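Chapter 6
Penalty Clauses and Agreed Damages

6.1 Why the parties fix a sum in advance

When a contract is broken, the innocent party must normally prove what it has lost. Such proof can be slow and expensive, and sometimes the loss is real but very hard to measure. For this reason many contracts state in advance how much must be paid for a certain breach. A builder may agree to pay a fixed amount for each day of delay. A supplier may agree to give up a part of the price if the goods arrive late.

The courts generally respect such a clause, but they do not enforce every one. If the sum is out of all proportion to the interest which the innocent party wants to protect, the clause is called a penalty and it falls away. The innocent party may then still claim its ordinary damages, which it has to prove in the usual manner.

6.2 A working case

We shall return several times in this chapter to one dispute. Furdale, a maker of tableware, agreed to deliver 228 sets of dishes to Cusidano, which runs small hotels. Delivery was due in May. Clause 11 said that for every day of delay Furdale would pay a fixed part of the price, without any upper limit. The goods came 18 days late, and the sum claimed was larger than the price of the whole order.

The student should ask three questions before reading further. What interest did Cusidano have in receiving the goods on time? Did both sides have legal advice when they signed? And does the missing upper limit change the answer, or is it only one fact among others? The last question is the most difficult — experienced lawyers do not agree on it.

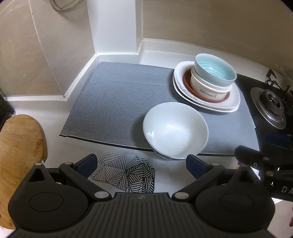
Selim Yüksel takes the strict view that a daily rate without a ceiling should make any judge suspicious, even where the rate itself is modest, for the seller cannot know on the day of signing how much he is risking. Against this, it can be said that the seller controls the length of the delay, and that a reasonable rate does not become unreasonable only by being repeated. Both arguments are considered in section 6.4.

6.3 Is there a breach at all?

The rule on penalties applies only to sums which become payable upon a breach. We must therefore begin with the wording of the clause, and see which event makes the money due.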